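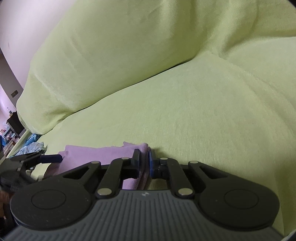 dunmore_pete: Before anyone gets into fabric, has the cover been washed yet? Every sofa cover I ever bought fit fine until it met a dryer.

Marcus Tran (thread starter): Washed once, cold, hung over the shower rail for two days like a defeated sail. It still fits, if you're generous about the word. The back is fine. The seat slides forward whenever a person sits on it, and I'm told that is the main use of a seat.

The purple thing is what I wanted to ask about. My wife says a folded throw on the green makes it look finished. I say it makes it look like somebody left their laundry. We have been at this since August.

quiltedmess: Your wife is right. Pale green and lilac is a perfectly good pair. Ask any garden.

dunmore_pete: Gardens don't have to be sat on.

lowerbunk: I'd go gray. Purple on that green looks like an Easter basket to me, sorry.

quiltedmess: Gray is what people buy when they've given up. Marcus, what is the cover? We had the Zevcombe stretch one and it crept as well. Pushing foam tubes down the gap behind the seat cured most of it. Pool noodles, if you want the technical term.

Marcus Tran: It's a Povalgate, 19 dollars on clearance, so my expectations were on clearance too. I had two noodles down there at one point. They came up during a movie, one at a time.

lowerbunk: Cut them shorter than the seat and push them down with a wooden spoon. If you can see any green noodle you haven't pushed hard enough.

dunmore_pete: Or spend real money. The Abernathy sofa at the outlet is 2,599 and doesn't need a costume.

Marcus Tran: Thank you Pete, I'll just check the other cushions for 2,599 dollars.

quiltedmess: Back to the throw. Fold it in thirds lengthwise, hem underneath, and lay it flat on the seat toward one end. Don't drape it over the arm, it'll be on the floor by dinner. A knit one grips the cover a bit too, so you may get less sliding on that side.

lowerbunk: It'll also collect every crumb on that side.

quiltedmess: Better the throw than the cover. The throw goes in the wash in one piece and you don't have to wrestle it back on.

Marcus Tran: Tried it flat on the seat. I hate to say it looks all right. She has not been informed.

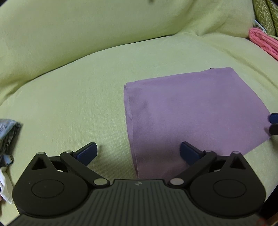 Page 2: Do you fold it or fling it?

dunmore_pete: Fling. Life is short and my dog unfolds everything anyway.

lowerbunk: Fold, but only when my mother is parking outside.

quiltedmess: Fold, every night. It takes 6 seconds. I don't know what you people are saving up all that time for.

Marcus Tran: She found the thread. Throw stays, and I'm on noodle duty Saturday.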